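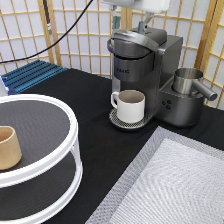

Single-serve coffee maker with mug and stainless steel frothing pitcher.

Bresine Issues Revised Descaling Schedule for Office Coffee Equipment

PLILTON, May – Bresine has published a revised descaling schedule for single-serve machines in shared kitchens. It replaces the fixed monthly interval with one based on water hardness and brew count.

Sites with soft water descale every 414 brews. Sites with hard water descale every 100 brews or every 14 days, whichever comes first. Each cycle ends with 2 full-tank rinses. Milk pitchers are washed separately at the end of each shift.

The schedule applies to all service contracts in Plilton and Umau. Khunthong sites will move to it at renewal. Printed wall cards ship Friday.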